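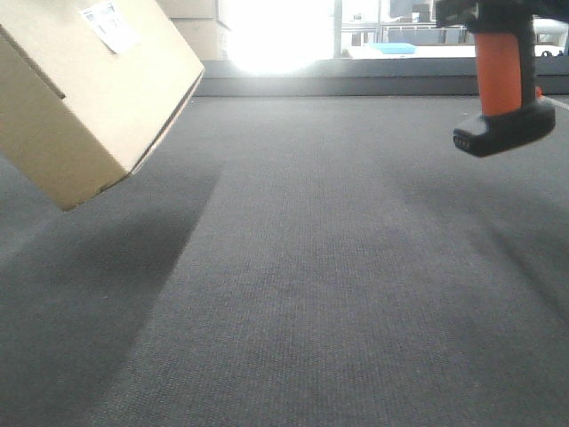
Grullari Double-Wall Moving Boxes, pack of 20

I've been selling boxes out of the same unit in Seixas for years now, and these are the ones I'd put my own plates in. (I did, in fact, when we moved house last July, and the only thing we lost was a lampshade my brother sat on.) They're proper double-wall corrugated board, plain brown, and they come flat with a bit of string round them. No handles printed on in silly fonts, no cartoon houses.

If you've only ever moved with boxes scrounged from the supermarket, you'll notice the difference the first time you pick one up full. The bottom stays where it is! I still tape mine twice along the middle and once across, mind you, and I'd ask you to do the same, especially for books.

About books: please use the small size. I know the big one is only a little dearer and it looks like better value, but a big box full of paperbacks will do your back in and your mover will hate you. Keep the large ones for duvets, cushions, coats, lampshades (sorry) and that sort of thing.

Sizes and what I'd put in them

Small: books, tins, tools, records
Medium: kitchen things, shoes, toys, most of what you own really
Large: bedding, clothes, anything bulky and light

You can mix sizes in a pack if you tell me in the order notes. Kerubo Kirui picks most of the orders and she's very good about it, but do write it clearly, as "a few of each" leaves her guessing.

What comes with them

Just the boxes. Tape is separate, and I'd go for the Zalotum paper tape, which tears by hand and sticks well to board as long as the board isn't dusty. One roll does a pack of 20 if you're careful and not quite if you're me. Marker pens are on the accessories page.

Delivery and collection

Order by midday and it normally goes out the next working day. Packs are flat but heavier than they look, so have someone about to help if you're up a few flights. Collection is fine too, and the flat packs go in most hatchbacks with the seats down. Come to the side door and ring the bell, the front one sticks.

If you need 100 or more, drop me a line first and I'll sort you a price. Ronaldo Dantas buys from us for his removals round and he's had the same rate for ages, so I'm not hard to deal with.

Returns

Unused packs can come back within 40 days, string still on please. I also take used ones in decent shape and sell them on cheap from the rack by the door. Flatten them first and peel off your old address labels if you can!

Page last updated 30 Apr 2025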